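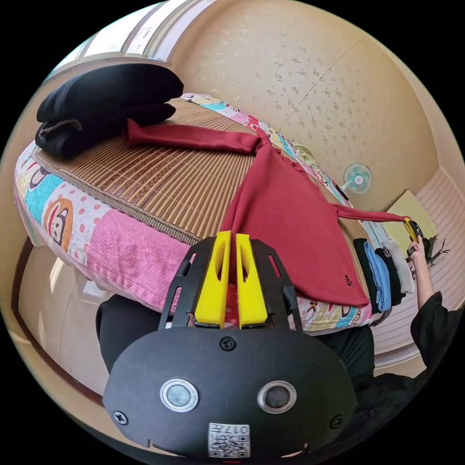
마지막으로 고친 날: 2019년 3월 17일

대나무 자리는 정말 시원할까?
글: 푸스피타 룸반토빙

여름이 되면 어른들이 꼭 하는 말이 있어요. "대나무 자리 깔고 자면 시원해." 정말일까요? 대나무에는 얼음도 없고 선풍기도 없는데요. 어른들이 다 그렇게 말한다고 해서 맞는 말이 되는 건 아니에요. 하나씩 따져 봅시다.

먼저 온도부터 재 볼까요?

방 안에 대나무 자리와 솜이불을 나란히 두고 한나절 그대로 둡니다. 햇빛이 닿지 않는 곳이어야 해요. 그다음 온도계로 둘의 온도를 재면 어느 쪽이 더 낮을까요? 손으로 만져 보면 분명히 대나무 쪽이 시원한데, 온도계의 숫자는 거의 똑같이 나와요. 같은 방에 오래 있던 물건은 결국 방 안 공기와 같은 온도가 되거든요.

그러면 우리 손이 거짓말을 한 걸까요? 조금은 그래요. 손은 온도계가 아니에요. 손이 느끼는 것은 물건의 온도만이 아니라 내 몸의 열이 얼마나 빨리 빠져나가는가 하는 것이에요. 쇠숟가락과 나무 숟가락을 만져 보세요. 같은 서랍에 있었어도 쇠숟가락이 훨씬 차갑지요? 쇠가 손의 열을 빨리 가져가서 그래요.

대나무는 쇠만큼 열을 잘 옮기지 못해요. 그래도 솜이불보다는 잘 옮깁니다. 솜이불 속에는 공기가 잔뜩 갇혀 있고, 갇힌 공기는 열을 아주 느리게 옮겨요. 그래서 겨울에는 고맙고 여름에는 덥지요.

그런데 오래 누워 있으면요?

여기서 한 번 더 의심해 봅시다. 처음 누웠을 때는 "아, 시원하다!" 하는데, 한참 있으면 등이 닿은 자리가 미지근해져요. 대나무가 내 몸의 열을 받아서 따뜻해진 거예요. 몸을 옆으로 굴리면 다시 시원하고요. 잠버릇이 험한 사람이 여름에는 이득을 보는 셈이네요.

그러니까 "대나무가 차가운 기운을 내뿜는다"는 말은 믿지 마세요. 대나무는 아무것도 내뿜지 않아요. 받아 갈 뿐이고, 그것도 조금만 받아 갑니다.

진짜 도움을 주는 건 바람과 땀

우리 몸은 더우면 땀을 흘려요. 땀이 마르면서 몸의 열을 가지고 날아가지요. 이것을 '증발'이라고 해요. 푹신한 요에 등이 푹 파묻히면 공기가 드나들 틈이 없어서 땀이 잘 마르지 않아요. 가느다란 대나무 조각을 줄줄이 엮은 자리는 딱딱하고, 조각과 조각 사이에 홈이나 틈이 있어요. 그 사이로 공기가 조금씩 지나갈 수 있어요.

하지만 방 안 공기가 꼼짝도 하지 않고 축축하기까지 하다면 어떨까요? 장마철에는 빨래도 잘 안 마르잖아요. 땀도 마찬가지예요. 그런 날에는 대나무 자리도 큰 힘을 못 써요. 창문을 열거나 선풍기를 약하게 트는 편이 훨씬 낫습니다.

광고를 읽는 법

가게에 가면 이런 글을 볼 수 있어요. 스컬테텔이라는 자리의 포장지에는 이렇게 적혀 있었어요. "체온을 2도 낮춰 줍니다!"

이 말은 좀 이상해요. 사람의 체온은 몸이 알아서 거의 일정하게 지켜요. 건강한 사람의 몸속 온도가 자리를 깔았다고 2도나 뚝 떨어진다면, 시원한 게 아니라 큰일이 난 거예요. 혹시 피부의 온도를 말한 걸까요? 자리의 온도일까요? 언제, 어디서, 누구를 쟀을까요? 포장지에는 그런 말이 하나도 없었어요.

콜레프라는 자리에는 "사용자 113명이 만족"이라고 적혀 있었어요. 그럴듯하지요? 그런데 모두 몇 명에게 물어봤는지가 빠졌어요. 120명 중에 113명이라면 대단하지만, 천 명 중에 113명이라면 별로예요. 숫자가 적혀 있으면 믿음직해 보이지만, 숫자 옆에 무엇이 빠졌는지도 봐야 해요.

집에서 해 보는 실험

준비물: 온도계, 대나무 자리(없으면 대나무 발이나 나무 도마), 두꺼운 수건, 시계

1. 대나무 자리와 수건을 그늘진 방바닥에 나란히 펴 놓고 한나절 기다려요.
2. 온도계를 자리 위에 올려놓고 숫자가 멈추면 적어요. 수건도 똑같이 해요.
3. 한 손은 자리에, 다른 손은 수건에 올려요. 어느 쪽이 시원한가요?
4. 그대로 20분 동안 책을 읽거나 노래를 들으며 기다려요. 손은 떼지 마세요. 책장은 누가 넘겨 줘야 할지도 몰라요.
5. 이제 느낌이 어떤지 적고, 손을 뗀 자리의 온도를 얼른 다시 재요.

손을 바꿔서 한 번 더 해 보면 더 좋아요. 오른손과 왼손의 느낌이 원래 다를 수도 있으니까요. 유리 온도계는 깨질 수 있으니 어른과 함께 쓰세요.

친구들이 보낸 질문

"이불 없이 자리만 깔고 자면 배탈이 난다던데 진짜예요?"
배탈은 대개 세균이나 바이러스, 상한 음식 때문에 나요. 자리가 배탈을 만든다는 증거를 저는 찾지 못했어요. 다만 새벽에 추워서 깨면 잠을 설치게 되니까 얇은 이불 하나쯤은 옆에 두세요.

"자리에 물을 뿌리면 더 시원하지 않아요?"
물이 마르는 동안은 시원할 수 있어요. 그렇지만 젖은 대나무에는 곰팡이가 피기 쉬워요. 꼭 짠 천으로 닦고 그늘에서 잘 말리는 정도가 좋아요.

"대나무는 나무예요?"
이름에는 '나무'가 들어가지만 벼나 밀과 같은 볏과 식물이에요. 이름도 가끔은 의심해 볼 만하지요.

낱말 풀이
증발: 물 같은 액체가 겉에서부터 기체로 변해 날아가는 일
열전도: 열이 물질을 따라 뜨거운 쪽에서 차가운 쪽으로 옮겨 가는 일
체온: 몸의 온도

읽고 도와준 사람: 베로니카 리스, 옐러 바위츠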